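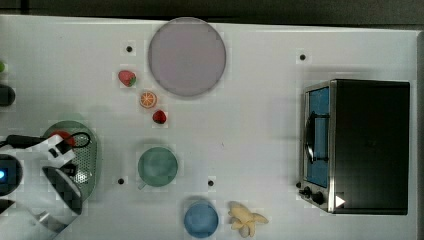

Descaling a kettle in a hard water area

23 Jan 2024

The water in Plallthorpe comes off chalk. The last supply report gave our zone a hardness of 300 mg per litre as calcium carbonate, which puts it well into the "very hard" band. When the kettle boils, dissolved calcium bicarbonate breaks down and calcium carbonate drops out on the hottest surface available. In a kettle with a flat base, that is the whole of the floor.

I had been using vinegar. It works, but the smell stays in the lid seal for days and Meifang complained about her tea. I have now changed to citric acid, sold as a plain powder in the baking aisle.

Method as it stands:

Empty the kettle and weigh it dry. Mine is 1,000 g when clean.
Fill to just over the scale line, in my case 615 ml.
Bring to the boil, switch off at the wall, and leave to cool for a few minutes.
Add two level tablespoons of citric acid slowly. It fizzes, so keep your face back.
Leave for half an hour. Pour away, rinse twice, boil a full kettle of fresh water and discard that too.
Dry and weigh again.

The first time I did this, in June, the kettle lost 6 g. I had expected more from the look of it. Scale is bulky and a thin layer covers a lot of metal.

Two cautions. Do not boil a strong citric acid solution for a long time, as calcium citrate is less soluble in hot water than in cold and can come out as a stubborn white film. If you get the film, a second soak with fresh solution at room temperature normally shifts it. Also, do not mix the acid with any cleaner containing bleach.

Boyang Xie wrote to ask about jug filters. A fresh cartridge does reduce the carbonate hardness, but the effect falls off as the resin is used up, and in water like ours that happens well before the date on the packet. I stopped buying them last year.

I still have not found a good way of cleaning the mesh in the spout. It unclips, and at present I leave it in a cup with whatever solution is left over.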